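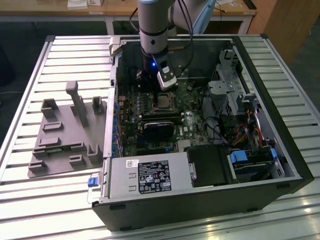
Desktop tower on the bench, side panel off, power supply and drive cage in place.

Drallar Equipment Reuse
The February intake of retired office desktops has begun at our Unholm facility. This thread sets out how each unit is handled between arrival and release, for the benefit of the departments and schools that supply or receive them. (1/10)

Drallar Equipment Reuse
A total of 2,311 machines are registered for this intake. Most are business towers from office refresh programs. Units are logged by asset tag at the door and stored on the ground floor until a bench becomes available. (2/10)

Drallar Equipment Reuse
Storage drives are removed first and sent to the secure room under a separate record. No unit proceeds to parts inspection until that record has been signed. Departments may request a copy through the Yu portal, using the reference on their collection receipt. (3/10)

Drallar Equipment Reuse
Towers are laid on their side for inspection. Staff check the power supply label against the asset record, look over the cabling and note any expansion cards. Release handles and drive latches are tested by hand. A broken latch does not disqualify a unit, but it must be listed. (4/10)

Drallar Equipment Reuse
Capacitors are examined for swelling or leakage. Boards that show either are withdrawn and routed to materials recovery. They are not repaired at Unholm. (5/10)
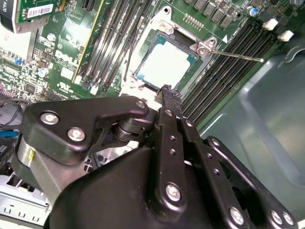 Processor socket with the retention frame open. The memory slots on both sides are empty.

Drallar Equipment Reuse
The processor is the part most often damaged by hurried work. The lever must be fully released and the metal frame raised before the processor is lifted. It is to be held by its edges and moved straight up. Old thermal paste is cleaned off with lint-free wipes and the approved solvent only. (6/10)

Drallar Equipment Reuse
Memory is graded separately. Modules are matched in pairs, tested overnight and placed in antistatic trays. Suppliers are asked not to remove memory before collection, as loose modules cannot be traced to an asset tag and are excluded from the return statement. (7/10)

Drallar Equipment Reuse
Completed units fall into one of 4 grades. Grades A and B are offered to schools under the Rastavness program. Grade C is held for spare parts. Grade D goes to materials recovery. Grades are final once published on the portal. (8/10)

Drallar Equipment Reuse
Schools receiving equipment under Rastavness are covered for 90 days from delivery. Faults should be reported through the portal with the asset tag and a short account of the problem. Please do not open the case before a report has been filed. (9/10)

Drallar Equipment Reuse
Collection requests for the next intake require a minimum of 6 units per site. Monitors, keyboards and printers are handled under a separate schedule and should not be packed with towers. Request forms are available on the Yu portal under Collections. (10/10)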